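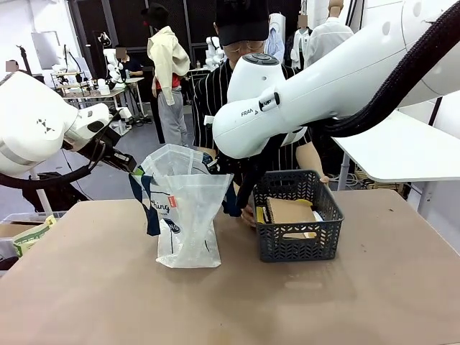
¿Hasta cuándo puede el Bulteo inscribir a un jugador cedido en la liga comarcal?

Hasta que se cierre el plazo de invierno, a las 12 de la noche del último día de enero, siempre que el club de origen haya firmado la hoja de cesión.

Lo pongo arriba porque es lo que más se ha preguntado en la lista estos días. Contesto al resto por partes.

> El Sastitz nos ofrece a su lateral izquierdo hasta final de temporada.
> Piden que paguemos la ficha y el seguro, y que juegue un mínimo de
> 45 minutos por partido. ¿Esa cláusula se puede poner? ¿Y puede jugar
> contra ellos en la vuelta?

La cláusula de minutos se puede poner, pero es un acuerdo entre los dos clubes. La liga no la vigila ni sanciona a quien la incumpla. Yo no la firmaría así. Un lateral que llega en enero necesita unas semanas para coger el sitio, y el entrenador tiene que poder dejarlo en el banquillo. Una redacción más llevadera sería pedir que entre en la convocatoria de 3 de cada cuatro partidos.

Sobre el partido de vuelta, el reglamento no dice nada. Si el Sastitz no quiere que juegue contra ellos, tiene que constar en la hoja de cesión – de palabra no vale.

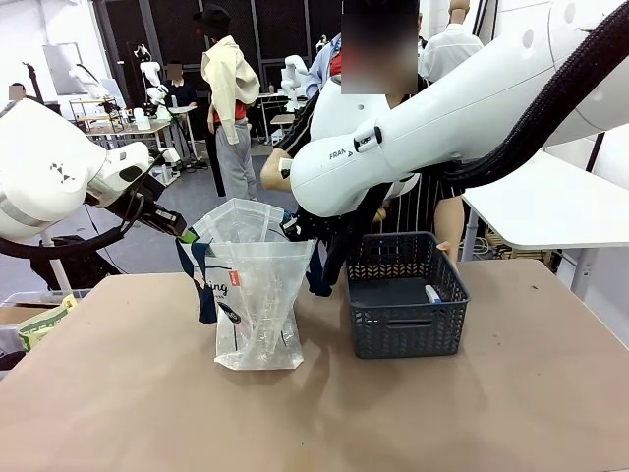
Última modificación de esta página: febrero, 18:45

> También se habló de fichar en firme al central del Quezada. ¿Cambia
> algo en los papeles?

Cambia bastante. En un traspaso hace falta la baja federativa, y el Quezada la tramita despacio. El año pasado tardaron más de 12 días con nuestro segundo portero y se perdió dos jornadas. Conviene pedirla ya, aunque luego no se cierre nada.

La tasa es de 60 euros por ficha nueva y la paga el club que recibe. En la cesión es la misma. El reconocimiento médico sirve si está hecho esta temporada; hay que adjuntar copia por las dos caras.

Queda el asunto del campo. El Plemidier no estará disponible para el entrenamiento de tarde mientras resiembran el fondo norte, así que las pruebas se harían en el anexo, a las 20:00. Que el jugador traiga botas de multitaco.

Si alguien tiene el modelo antiguo de hoja de cesión, que no lo use. El nuevo lleva una casilla para el seguro y sin ella devuelven la solicitud.

Un saludo,
Secretaría deportiva del Bulteo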